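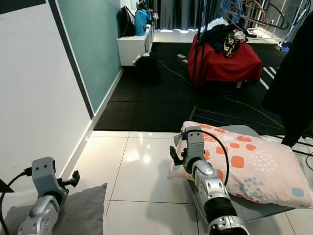
Pink patterned pillow on the grey mat, cushion over by the wall.

June, 10.40. Daranee Sangkhawat

Started on the soft goods corner at Brumham. Pillow cover is the pink one with the orange squares, stock no. 3927. Fill is Palacios, 965 g on the bench scale before it went into the cover. Grey cushion not weighed yet.

Floor layout: keep the pillow on the flat grey mat. The white tiles mark the covers if they have been mopped that morning – Arlo Obi lost two that way last month. Black rubber mats further back are fine for shoes and bags.

Clothes on the red ottoman still to be sorted. Floral one goes in the Wunditz bag, darks in a separate wash at 30. Cabinet top needs clearing too, backpack and blue bag to the pegs.

To do: weigh cushion, order 8 more covers, ask Arlo whether the slippers stay out. Yellow cable across the rubber mats wants taping down.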